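Otard picking kit: speaker notes
Skolov, 24 November 2021

Start with what the kit is. Otard is sold by Kuvov as a package for mixed-item bin picking: arm mount, gripper, controller and software license. The customer supplies the arm, the table and the bin. List price is 3769 without training.

Say why we looked at it. Antunes handles returns, and the items come back in no order. Hard things, soft things, small things, all in one bin. Most kits we were quoted for wanted a fixed parts list first.

Go over setup. Installation took 3 days, one of them spent on cable routing. Clamp the bin down before calibrating. If the bin shifts, the calibration has to be done again. The manual leaves this for the appendix.

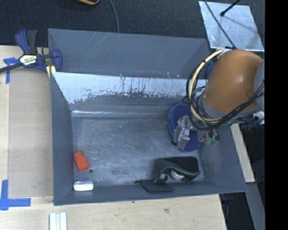
Does the kit need a model of each item before it can pick it?
Only for items that must be placed in a set position. For plain bin-to-bin moves it works without one.

Next, the gripper. It is the part I would ask Kuvov about before buying. The fingers are metal and come without pads. Soft goods need a lower grip force, and that setting is kept per job, so a mixed bin runs on one value. Kuvov says a per-item setting is planned for April.

Service terms: the fingers are due for inspection every 3000 cycles. Spare fingers are sold in pairs.

Pause for questions on price, then move on to the comparison table.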